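Ruth Grajales teste des robots de mise en rayon chez Hillau. Remplacent-ils déjà un employé ? « Non. Un tube de chips debout, ça va. Une boîte penchée, c'est plus compliqué. »

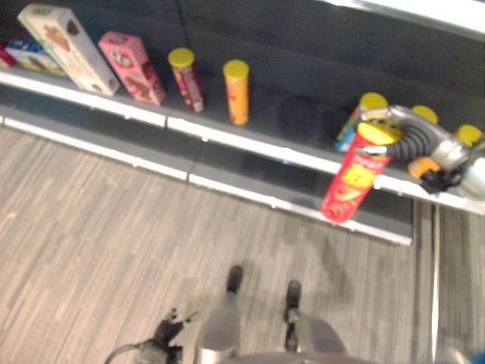 Elle tient ses comptes : 3000 prises visées, 1071 jugées bonnes à ce jour. « Et il faut encore 2 personnes pour surveiller - on ne gagne pas de temps. » Le ménage à domicile ? « Plus tard. Une cuisine change tous les jours. » 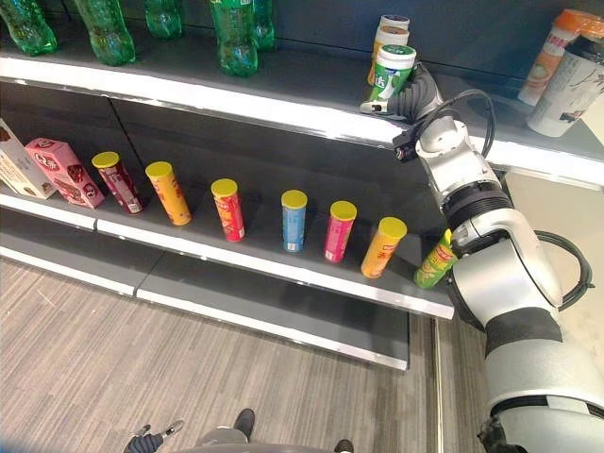 La pince refermée sur un pot blanc à étiquette verte, étagère du haut.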